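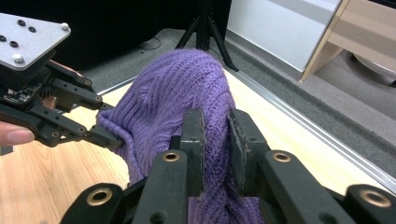
Canside Festivals | Equipment and Print Desk, Sukville Office

Clundisine Festival Pass Wallet

A folding wallet for weekend passes, day tickets and the printed program. It was made for the Clundisine ideas and music weekend in April and is now sold to other festivals, college fairs and speaker series.

The wallet hangs from a flat lanyard and opens like a book. The left side has a clear window for the pass. The right side has a pocket for the program, folded once, and a narrow sleeve for a pen. The scholarship fund donation card goes behind the pass window, with the code facing out so that it can be scanned without taking anything apart.

What you get

Wallet, lanyard and 2 blank insert cards
Your event name on the front in one color
A print template for the pass and the schedule card

Sold in boxes of 78. We don't split boxes. Mixed lanyard colors within a box are fine if you tell us when you order.

Sizes and printing

Passes should be printed on card stock, since paper curls in the window by the second day. Leave the top edge clear of text. The clip covers it.

Speaker, student and press passes use the same template with a different color bar. If you need a fourth type, Hiếu Cao can add one to your file at no charge. Send artwork as a PDF with the fonts embedded. Proofs go out by 4 p.m. for files that reach us in the morning.
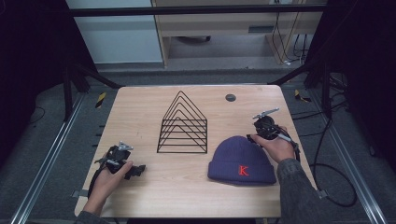 Larger orders are packed by entrance, so each gate team can open its own boxes and start handing out. Send a list of gates with the number of passes for each. For the last Clundisine weekend we packed 3,830 wallets this way, and Etornam Boateng's gate team had the student line set up before doors at 9 a.m.

Care and reuse

Wipe with a damp cloth. Do not machine wash. The lanyard comes off and can be washed by hand. Most festivals collect the wallets at the exit and use them again with new inserts. Replacement inserts are sold separately, and the old template still works with them.

Known issue: the clip on the first version was stiff and hard to open with gloves on. Wallets with a gray clip are the newer kind. If you have the older ones, write to us and we'll send clips.

Ordering

Allow 3 weeks from the approved proof. Nonprofits and student groups get the reduced rate; include a letter from your organization with the order form. Pickup from the Sukville office is free.

Orders and invoices: Catarina Calado
Artwork and templates: Hiếu Cao
Pickup and returns: Ayman Kassab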